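Clearing off the big table

Oct 24, 2021
By Mansa Ankrah

I've been thinking a lot about flat surfaces this month, mostly because mine at home keep filling up with mail.
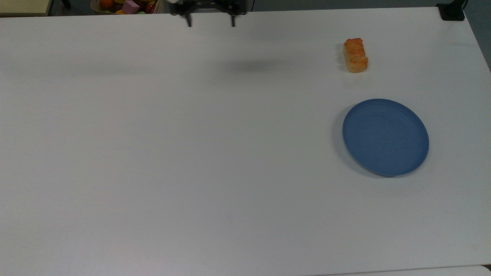
My grandmother had a rule that the kitchen table got cleared every night before bed, and I used to think it was the fussiest thing in the world. Well, now I'm the fussy one! Three weeks ago I started doing it too (bills in the drawer, keys on the hook, seed catalogs back on the shelf where my husband can pretend not to see them) and I eat breakfast sitting down again. With a plate and everything.

The hard part is the stuff that has no home. I had a stack of 11 greeting cards I bought on sale and never sent, a flashlight with no batteries, and a gravy boat that belongs to my sister. I gave myself one shoebox for all that, and when it's full, something has to go. The gravy boat didn't fit, so I drove it back to her, and we ended up talking on her porch for nearly 70 minutes.

If you want to try it along with me, pick one surface and leave the rest of the house alone. I'm adding the hall bench in November, which scares me a little, as I haven't seen the bottom of that pile since spring. Write and tell me which spot you picked. I love reading your notes, even the long ones.

Contact | Copyright 2021 Mahuika Newsletter | Back to top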